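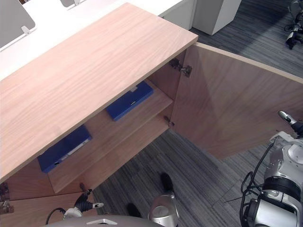 Planning for a door that is already open: a talk with the Plivadel software lead

Apr 18, 2019

Plivadel is the planning layer that the small company Tuominen writes for two-armed robots. The team has its office in Galovville, on the second floor, between a dentist and a shop for sewing machines. I visited them for one afternoon and spoke with the person who leads the software work and who asked me to use only the job title. We spoke in English, which is the second language for both of us, so I have made some sentences shorter.

My first question was why they spend so much time on a cabinet. The lead answered without waiting.

"A cabinet is where our old planner was weakest. When the door opens, the free space changes shape. The arm that opened the door is now next to it, and the other arm has to go in. The old planner made one plan at the beginning and believed in it until the end."

The new version makes its plan again while the arms are moving. It keeps a simple model of each door, with the line of the hinges and the present angle, and it corrects the angle from the head camera. If the angle changes by more than a small limit, the path of both arms is thrown away and computed again. The time allowed for this is 300 milliseconds. I asked if that is enough.

"For one arm, yes, always. For two arms, most of the time. When it is not enough, the robot holds its position and tries once more. People who watch think that it is broken. It is only thinking."

Two arms, one queue

The part of the conversation I found most useful was about how the arms share work. In the first design, each arm had its own planner, and a third program looked for collisions between the two results. The lead called this "very polite and very slow," because each side kept giving way to the other. Now there is one queue of tasks for the whole body. A task can ask for one arm or for both, and it can also reserve a piece of space for a short time, for example the space in front of a shelf.

"We took this idea from railways. A train does not ask the other train. It asks for the track."

The queue is written to a log, with every reservation and every release. When something goes wrong, the team plays the log again on a normal computer, without the robot. The lead showed me the viewer for these logs, a plain window with colored bars. It was written in one weekend and was meant to be replaced, and now everybody in the company refuses to work without it. There are 3,724 logs in the archive at the moment. Each night 16 of them are chosen by chance and run against the newest code.

Seeing a binder

Perception was the next subject. A binder sounds like an easy object: it has flat sides, straight edges and one strong color. The lead agreed about the color only. 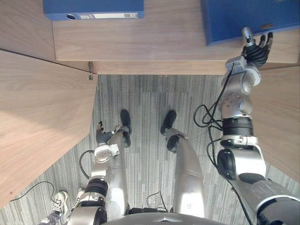
"From the head, you look down, and you lose most of the depth of a thing that lies flat. The top of the binder and the surface under it are nearly the same distance. So we look for the spine first, and after that we guess the rest of the body from the spine."

The guess is kept as a guess. Plivadel stores several possible positions for every object, each with a weight, and the grasp planner prefers a grasp that would work for most of them. A grasp that is perfect for one position and bad for the others gets a low score. The lead said this was the hardest thing to explain to a customer in Bilitcombe, who wanted to see one number for the position on the screen. In the end they gave this customer one number, with a small gray circle around it.

I also asked about the robot's view of itself. When the camera looks down, the arms and the legs can fill a large part of the picture, and the software must not take them for furniture. The team removes them with the body model and the joint angles. Cables are more difficult because they have no joint angle. "For cables we have a mask with a wide border. It is ugly. We lose some pixels that we would like to keep."

What comes next

The team plans a release in May. It will have the new queue and the log viewer, but not the drawers, which were promised before. Of the 7 open problems on the list for this release, four are about timing and the others are about calibration after the head has been moved. I asked which one the lead would like to give away to somebody else.

"The calibration. Timing problems I enjoy, you can put them in a graph. With calibration you change a thing by two millimeters, then you wait for a day, and then you change it back."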